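Week two of the office tidy. I have been put in charge of bags. I did not apply for this.

Background for anyone who missed it: we share a floor with 112 people and a very small number of bins. The cleaning contract went to Trustemine in November and they empty everything beautifully. What they don't do is put the new bag in. That's a "tenant responsibility". I've read the clause. I've read it more than once.

So now there's a heap of grey plastic bags on the carpet at our end of the room, a lot of them with a pinky-red stripe along the edge, and I'm the tenant being responsible.

Things I have learned about bin bags. The roll says they open at the top. The roll is a liar. Both ends are the top until you've been rubbing one between your fingers for a full minute, and then it's the other one.

Lick your fingers, said a colleague. It's a shared office. I'm not licking my fingers.

Damp sponge on a saucer. That's the trick. You may have that one for free.

The clear bags are worse than the grey ones. You can't see the edge, you can't see the fold, and when you finally get one open there's more plastic down inside it and you start wondering how far it goes.
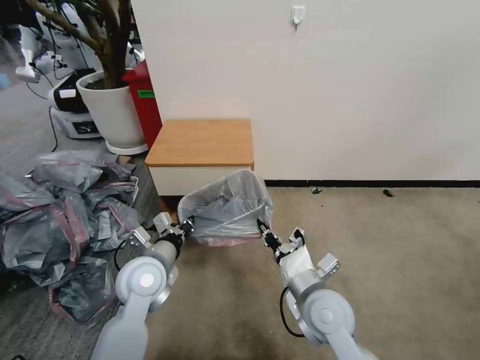

Anyway, the system, such as it is. Clear for recycling, grey for everything else. I wrote this on a sticky note in my best printing. Someone has since added "define everything".

The red bin with the green label lives in the gap beside the little cabinet, behind the tree. I'd like to leave it there because it fits, and in this office that counts as interior design. Facilities would like it "more discoverable". It's a red bin. It's the reddest thing in the room.

Re the tree: it's in a white pot on a white saucer and it's doing better than most of us. Please stop putting teabags in the pot. I know it's meant to be good for the soil. I also know you just can't be bothered walking around to the bin.

(The sponge saucer is a different saucer. Several of you have asked.)

The cabinet is from Skestalden, white with a light oak-coloured top, and I was told it would "anchor the corner". What it does is collect mugs. I've cleared it 4 times since lunch.

There's also a small white stick-on hook up on the wall above all this. I've asked everyone what it's for. Best theory so far is a calendar from the Roletti days, before we moved in. I'm leaving it up - it's the only thing in the building with no complaints against it.

Someone from the Barajas project has suggested we fold each bag into a little triangle and keep them in a drawer. I tried it. It took me over 10 minutes to do a handful and then they all slid apart when I shut the drawer. Lovely idea. Won't be doing it again.

Current plan is one spare bag flat in the bottom of every bin, under the one in use, so the next person only has to pull it up. My mum did this my whole childhood and I thought she was just losing bags.

Vacuum is next. There are bits on the beige carpet by the baseboard and I've decided they belong to whoever looks after the vacuum. I've just been told who looks after the vacuum.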